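# The Pleasures of a Pale Tabletop

There is a moment in the afternoon, somewhere near four, when the light gets low enough to slide under the blinds and every table in the building starts showing off. I have been known to stop work for it. I put my pen down, tilt my head until the glare moves, and look at the grain.

I came to tables late. For years I cared about chairs, like most people who write about furniture, because chairs have famous names attached and photograph well from the side. A table was the thing you put the chairs around. Then I spent a week in Bragança in October, working every morning at a long blond table in a rented room, and by the third day I knew that surface better than I knew the town. There was a swirl near my left elbow that looked like a river on an old map. I still think about it!

Pale wood is having a good long run, and I'm glad. Dark tops are handsome, but they show every crumb and swallow the light in a small room. A light one hands it back. It also lets you see what you are doing, and anyone who has dropped a tiny screw on a walnut desk will know why that matters. Cables, trays, boxes, tools, all the stuff that piles up in a working room, it reads clearly against a pale background, and you find things.

The part that really gets me, though, is the pattern. Wood people have their own words for it. Straight grain is the quiet one, with lines running side by side like combed hair. Cathedral grain is the showy one, with nested arches that come to a point or a soft curve. Turn a cathedral on its side and you get chevrons, shallow dips that travel across the top and straighten out again, and you can follow a single line with your finger through the whole business.
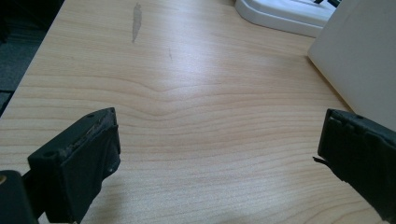 Does it matter whether the grain is solid wood, veneer or a printed laminate?

It matters for repairs, and much less for everyday enjoyment. Solid wood can be sanded again and again, veneer can take a very gentle touch, and laminate shouldn't be sanded at all. For wiping down and working on, a good laminate will put up with more than either of the others.

I used to be a terrible snob on this point. What cured me was a visit to Bustent, a small workshop outside Kaltham that makes tops for schools and studios. They keep a rack of offcuts by the door, 13 of them when I went, a mix of solid, veneered and laminated boards, all in pale shades, and they invite visitors to sort them with their eyes half closed. I got a humiliating number wrong. You start to tell them apart once you look at the edges, where solid wood carries its lines over the side and down, and a laminate usually has a separate strip. From above, in kind light, it is much harder than you'd think.

Their other trick is to look for repeats. A printed pattern comes off a roller, so sooner or later the same knot or the same wave comes around again. On a small top you may never meet it. On a long run of desks it can jump out at you, and then you can't stop seeing it (sorry, if I have just done that to you).

The finish makes as much difference as the pattern. Gloss was everywhere when I was young and I don't miss it one bit. Matte and satin tops scatter the light, so a lamp overhead turns into a soft patch, with the grain going faint in the middle of it and coming back stronger at the edges. Move a lamp a little to one side and the whole board changes its mood. I do this in showrooms and have been asked, politely, to leave the lamps alone.

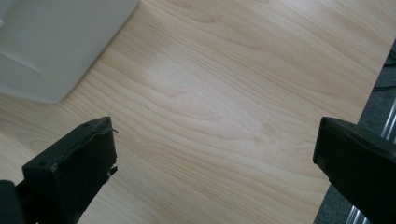
Curves also change the way a room feels. Straight lines push your eye along to the end of the table, and that suits a meeting room or a narrow hall. Wavy lines slow you down. For a desk where you sit for hours, I would take the waves every time, and I'd run them from side to side so they pass in front of you as you work.

Care is simple. A damp cloth, wrung out hard, then a dry one, following the grain so any streaks hide in it. Skip the scouring pads. Put felt under anything that gets dragged, above all plastic boxes and trays, which look harmless and pick up grit underneath. On oiled wood, rub in a thin coat up to 2 times a year and wipe off more than feels right.

If you're shopping, ask for a big sample. The palm-sized squares in the shops tell you the color and nothing else, and a cathedral needs room. A maker in Lirnberg lends out boards 100 centimeters long, and I carried one home on the train across my knees, getting looks the whole way. I leaned it on the wall, laid it flat, ate breakfast off it, and had a cup of tea on it at four in the afternoon. It was due back at the end of the month, and I kept it until the very last day.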